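How I Label and Stash the Gear on a Shared Worktable

I put this off for years. Everything on our big table looked the same after a month – black bag, black controller, black cables – and I spent half of every October afternoon asking who had moved what. So now it all gets a yellow label, and it all has a spot.

Start with the labels. I buy the Purkano ones, 100 to a roll, and stick one on top of every box and bag, where you read it while standing up. Laptops get one on the back of the lid. 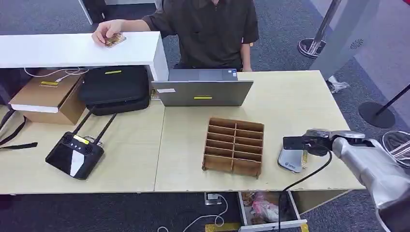 Fitzgerald Quintanilla wrote in to say he puts a second label inside the bag too, as the outside ones peel off his after a summer in the van. Good tip, and I've started doing it!

Next, the raised shelf. Any plain white board on side panels will do (I priced a fancy one from Skultia and closed the tab pretty fast). Push the boxes and soft cases underneath and keep the top for little stuff you reach for all day, like small packets.

Wipe the board down before you load it up, let it dry, and check that it doesn't rock. If it does, fold
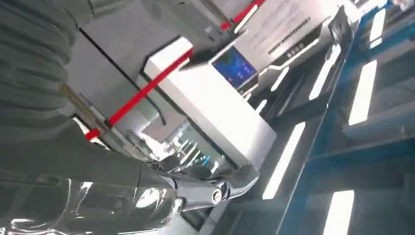
a bit of card and slide it under the short side. Mine took two tries.

Then cables. Coil them loosely, never tight, and lay each one on top of the box it belongs to.

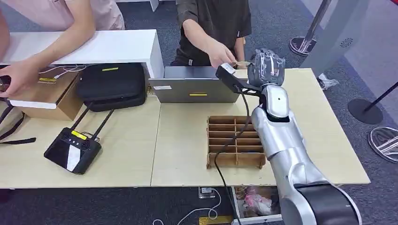 I used to wrap mine around my hand and cinch them with a rubber band, and the ends always frayed. Velcro ties are better – a pack of 200 from Drendesau has lasted me ages and I still find them in my pockets.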